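그리렐(Grirell) 공유부엌, 과일 담당 참여자 모집

과일을 쟁반에 옮겨 담는 일에 사람을 뽑는다고 하면 대개 한 번은 되묻습니다. 네, 뽑습니다. 지난 10월에 담당이 빠진 뒤로 과일 당번은 서로 눈치만 보는 자리가 되었고, 그 사이 귤 몇 개가 조용히 세상을 떠났습니다.

그리렐은 작업실 건물 란다흐(Landach) 2층에 있는 공유부엌입니다. 입주자와 방문자가 오가며 과일을 집어 먹는 식탁이 하나 있고, 이번에 모시는 분은 그 식탁을 맡습니다. 요리 실력은 보지 않습니다. 바나나를 식탁 벽 쪽에 두는 것이 이 부엌의 오랜 관습인데, 이유를 아는 사람은 없으나 가운데 두면 꼭 누가 한마디 합니다.

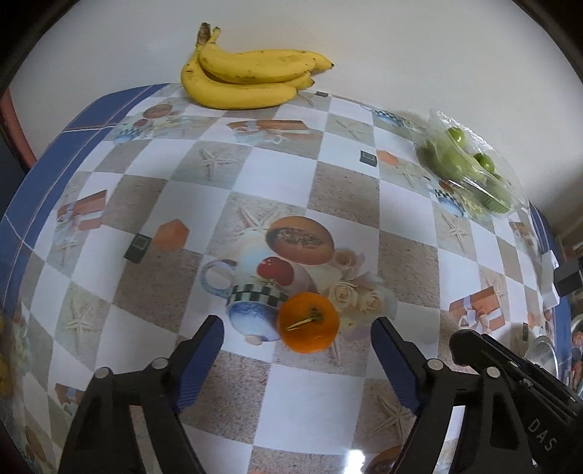 관습이 싫으면 바꾸셔도 됩니다. 다만 바꾸기 전에 게시판에 한 줄 남겨 주세요. 예전에 말없이 설탕 통을 옮긴 분이 있었고, 그 일로 회의를 두 번 했습니다.

하시는 일
- 아침에 과일 상자를 받아 상한 것을 골라내기
- 통에 든 과일을 쟁반으로 옮기고, 큰 것과 작은 것이 서로 깔아뭉개지 않게 놓기
- 식탁보 털기, 얼룩이 보이면 세탁실로 보내기
- 저녁에 남은 과일 정리하기. 잼을 만들자는 제안은 정중히 거절하기 (냉장고에 이미 많습니다)

과일은 쿠클로프(Kuklow) 청과에서 들어옵니다. 한 번에 오는 양은 14킬로그램이고, 무엇이 올지는 상자를 열어 봐야 압니다. 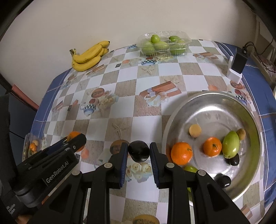
담는 순서에 정답은 없지만 취향은 분명히 있습니다. 면접 대신 짧은 실습을 하는데, 과일을 드리고 알아서 놓아 보시라고 합니다. 색깔별로 줄을 세우는 분도 있고, 큰 오렌지를 둥근 스테인리스 쟁반 가장자리에 붙여 두고 작은 것들을 안쪽에 모으는 분도 있습니다. 길쭉한 연녹색 과일을 어디에 둘지에서 보통 성격이 드러납니다. 세워도 되고 눕혀도 됩니다. 저희는 속으로만 평가합니다.

이런 분이면 좋겠습니다
- 멍든 과일을 밑에 숨기지 않는 분
- 화려한 무늬의 식탁보를 매일 봐도 괜찮은 분. 불가사리와 선물 상자와 멜론이 한 장에 다 있습니다. 교체 계획은 없습니다.
- 과일 상자를 계단으로 한 층 옮길 수 있는 분 (승강기는 있는 날도 있고 없는 날도 있습니다)
- 남의 간식 취향에 의견을 달지 않는 분

조건
활동 기간은 8주이며, 연장은 서로 지치지 않았을 때 이야기합니다. 기간 중 총 활동 시간은 95시간 이상이고, 시간표는 다른 참여자와 상의해 정합니다. 사례비는 활동이 끝난 다음 달에 지급합니다. 활동 중 과일은 마음껏 드셔도 되지만, 마지막 남은 바나나는 관례상 먼저 물어보고 드십니다.

앞치마는 저희가 드립니다. 게브레차디크(Gebretsadik) 세탁소에서 맡아 빨아 주는 것이라 빳빳합니다. 몸에 맞지 않으면 본인 것을 쓰셔도 됩니다. 실내화는 각자 준비해 주세요.

지원 방법
이름과 연락처, 가능한 시간대, 좋아하는 과일과 도저히 못 견디는 과일을 적어 란다흐 1층 안내대의 그리렐 우편함에 넣어 주세요. 자기소개서는 한 장이면 충분합니다. 두리안이라고 적으셔도 불이익은 없습니다.

마감: 2022년 11월 22일 저녁까지
실습 일정은 마감 후 개별 연락드립니다.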